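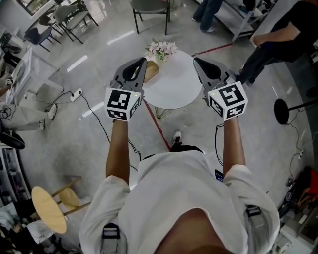
Fares Dabbas would settle for a machine that could clear a table. Washing up can wait, he says, and so can ironing. He wants something that will pick up a vase of flowers, put it somewhere sensible, wipe where it stood and put it back, and he wants it to do that on a bad day as well as a good one.

By that measure the answer to the question this article set out to ask is no, or at least not in most homes. It is closer to yes than it was, though, and the reason has a lot to do with people spending their days doing small jobs with a gripper in each hand.

The method is simple to describe. A person holds a pair of grippers of the kind a robot would have at the end of its arms, and does a chore with them. On the grippers are white cubes printed with black square patterns, which let software work out where each one is and which way it is turned. The person picks up a tray from a side table, say, or moves a bunch of flowers. Then they do it again with the tray turned round. What is recorded goes into training a robot that has never been in the room.

At Clumosby, a small firm that trains household robots on the edge of Plalcombe, one job counts as learned after 3,195 recorded attempts. The number sounds more exact than it is. It was how many they had when the tray job first worked well enough to show a visitor, and it stuck.

Trays are among the easier things. They are stiff, they have edges, and they stay the shape they were. Flowers are harder. Stems bend and petals come off, and a vase that is top-heavy will go over if it is nudged in the wrong place. A person feels it start to tip and corrects without thinking. Most grippers feel very little, so the robot has to go by what it sees, and it often sees the problem too late.

Height matters too. A low side table with thin legs is a different job from a kitchen worktop, as the arms have to reach down and the whole table may shift if they lean on it. Clumosby's first robot learned to tidy a worktop in spring and was beaten by a coffee table until October.

Shop floors are further on. Zeng, which packs dry goods for corner shops, has had arms filling boxes on the night shift for three years. The boxes come in 5 sizes and always arrive the same way up. The staff who used to fill them now load the line and deal with what the arms drop. One of the packers told me she had expected to dislike them and now mostly minds the noise. Things go wrong when a supplier changes a bag. A glossier film stopped one arm for the best part of a night, and the box it should have filled was finished by hand.

Nobody at Zeng thinks the same arms would cope in a kitchen. A home has no fixed layout. Chairs are moved, cables cross the floor, somebody has left their shoes by the wall. People also walk through while the work is going on, and a machine that stops dead each time will take all morning over the breakfast things.

Then there is the price. Zestness, which plans to rent out a tidying robot by the month, is talking about up to 2,000 pounds for the first year, with repairs on top. For that it will carry light objects between surfaces and put them roughly where they belong -- it won't do stairs, and it won't touch anything with liquid in it. A cleaner who came for a couple of hours a week would do a good deal more.

Dabbas has put his name down anyway. He has trouble with his grip and drops things in the evenings, and a machine that only carried cups would be of use to him. Zestness has told him the first model will take cups if they are empty.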